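4. Setting Up Your First Home League

Once the Virnix table app is on your tablet and paired with the card reader (Section 3), you're ready for the fun part: building a league! A league keeps points across as many poker nights as you like, so your regulars always have something to chase. Set aside a quiet hour before your first game and you'll have plenty of time.

4.1 Create the league

1. Open the app and tap Leagues, then New League.

2. Type a name. You can use up to 12 characters, and the name shows at the top of every screen, so pick one you'll enjoy looking at. Our test league is called Ganau.

3. Choose a season length. You can end the season after a set number of games or leave it open.

4. Tap Save. The league home page opens with an empty standings table.

Note: The league name can be changed at any time. The scoring method can't be changed after the first game is closed, so read 4.3 before you deal.

4.2 Add your players

1. From the league home page, tap Players, then the plus sign.

2. Enter the player's name as you want it to appear in the standings. Accents and hyphens work fine – Ye-rin Cho and So-yul Jang both show up correctly, even on the small seat tags.

3. Hold a player card flat on the reader until you hear two short tones. The card now belongs to that player for the whole season.

4. Repeat for everyone else.

Caution: Don't lift the card between the first and second tone. If you do, the card is left half-registered and the reader will refuse it. To clear it, go to Settings, Cards, Reset Card, and start again from step 3.

Guests who are only coming once don't need a card. Add them from the seating screen on the night and tick Guest. They can win the game, but they won't earn league points.

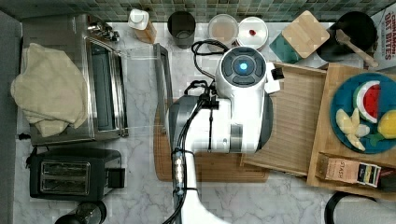
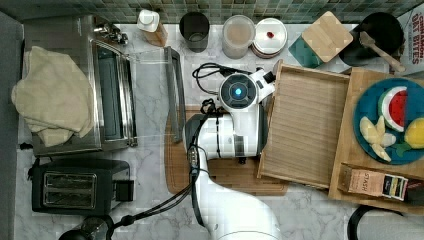
4.3 Choose a scoring method

Three methods are built in, and each one gives the season a different feel.

Flat: Every player who reaches the final table gets the same number of points. Great for new groups.

Ladder: Points go up with each finishing place. The winner of a full game takes 200 points.

Vetetti: Our favorite! It rewards a high finish and adds a bonus for each knockout, so even a short night can shake up the standings. Rakiya Haruna came up with it for her own game and we liked it so much that we built it in.

To set the method:

1. Tap Scoring on the league home page.

2. Tap the method you want. A sample table appears, using your own players' names.

3. If you like the look of it, tap Use This Method.

Note: With Vetetti scoring, knockouts must be entered as they happen. Tap the player who is out, then the player who took the last of their chips. If a pot is split, tap both winners and the bonus is shared.

4.4 Run a game

1. Tap Start Game and let everyone check in with their card.

2. Tap Draw Seats. The app shuffles the seats and shows the dealer button.

3. Enter the starting stack, then tap Start Clock. Blinds go up on their own, and a chime sounds one minute before each change.

4. When the last hand is over, tap Close Game. The standings update right away, and it's a lovely moment to turn the tablet around and show the table.

Caution: Close Game is final. If a knockout was entered wrong, fix it under Game Log before you close.

4.5 Reading the standings

The standings page shows total points, games played and best finish. Tap any name to see that player's history. Say Radomir Georgiev is leading with 1,149 points and Trinidad Toledo sits on 674 with games in hand. Tap Compare, then both names, and you'll get a chart of the two seasons side by side. It's surprisingly gripping.

To share the page, tap the arrow in the top corner and choose Send to Players. Only players with an email address on file will receive it.

If the standings look out of date, pull down on the page to refresh. If that doesn't help, check that the last game was closed – an open game is marked with a yellow dot in the game list.

Prize pools and side pots are covered in Section 5.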